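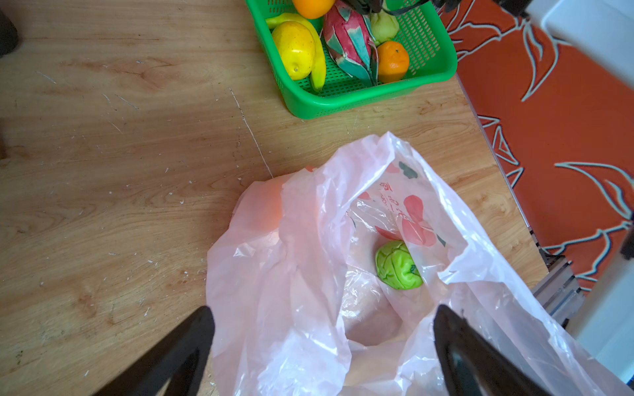 OK, hi everyone, can you hear me in the back? Great. I'm Lejla, and I've spent most of October swapping fingers on a two-arm setup, so if I talk with my hands, that's why!

(Wait for the laugh. If no laugh, keep going.)

So, two sets of fingers. The Poseren ones are wide flat paddles with a pad on the inner edge. The Hallow ones are skinny and a lot softer. Same arms, same controller, same wrist cameras, and the job is bagging toy groceries. I ran 1,000 tries on the Poseren and 882 on the Hallow, so 1,882 in all (yes, I ran out of time, ask me later).

Picking up the toys is the easy part. Both sets can handle a lemon. The bag is where I lost my evenings. Thin plastic folds over, sticks to itself, and throws shiny highlights right into the wrist camera, and my depth readings went nuts every time.

What I like about the paddles: they hold a bag mouth open really well. What I don't like: they're so wide they hide half of what the wrist camera needs to see.

The Hallow fingers see more and grip less. They let go of the film a lot, especially when I closed them fast. Slowing the close to 500 milliseconds helped plenty.

Next slide, the failure clips. There are 8 of them. Skip to the fifth if we're short on time.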